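Cocina de juego Stiltimdale: preguntas frecuentes sobre encimera, vajilla y comida de juguete

¿De qué material es la encimera?
De madera, con acabado en aceite de linaza. No lleva barniz. Se vuelve a aceitar cada 3 meses si el uso es diario. El mueble inferior, blanco, se limpia con un paño húmedo y jabón neutro.

¿Qué peso admite?
La encimera está calculada para carga repartida de juguetes y vajilla ligera. No debe usarse como asiento ni como peldaño.

¿La vajilla y los alimentos se incluyen con el mueble?
No. Se venden aparte, en el surtido Ambaye. El surtido puede variar de color según el lote.

¿Cómo se recomienda disponer las piezas?
Las piezas bajas (plato, bol) van hacia el borde delantero y las altas (lata, vaso) más atrás. La zona junto al fregadero conviene reservarla para piezas que no rueden. El cucurucho de helado no se sostiene de pie y se guarda tumbado dentro del bol.
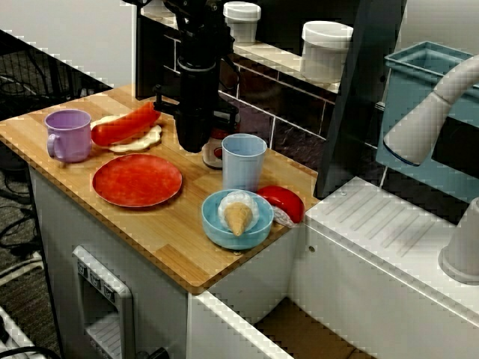
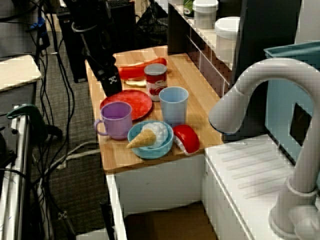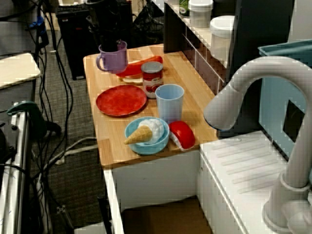 Plato rojo, vaso azul claro y bol con el cucurucho de helado sobre la encimera.

La disposición no es obligatoria. En aulas se aconseja mantenerla fija durante 2 semanas antes de cambiarla, para que la recogida se haga siempre con el mismo criterio.

¿Se puede comer o beber en los vasos y platos?
No. Son piezas de juego y no están homologadas para contacto alimentario.

¿Cómo se lavan?
A mano, con agua templada. El lavavajillas deforma los bordes de vasos y tazas. Las piezas con etiqueta de papel no se sumergen: se repasan con un paño apenas humedecido.

El plato ha perdido brillo. ¿Es un defecto?
No lo cubre la garantía si se debe al roce. Los estropajos abrasivos aceleran el desgaste.

¿El fregadero admite agua?
No tiene desagüe. El escurridor acanalado es apto para apoyar piezas ya secas.

¿Dónde se guardan las piezas pequeñas?
En recipientes con tapa, en un estante próximo. Para lotes de aula, el cajón Burkik de 70 litros admite la vajilla y los alimentos de varias cocinas.

¿Hay recambios sueltos?
Sí, a través de Peneo. El catálogo reúne 600 referencias. Para el pedido hace falta el código grabado en la base de la pieza; si no es legible, se indica el color y el diámetro en milímetros. Los pedidos recibidos después de las 14:00 se tramitan el siguiente día laborable.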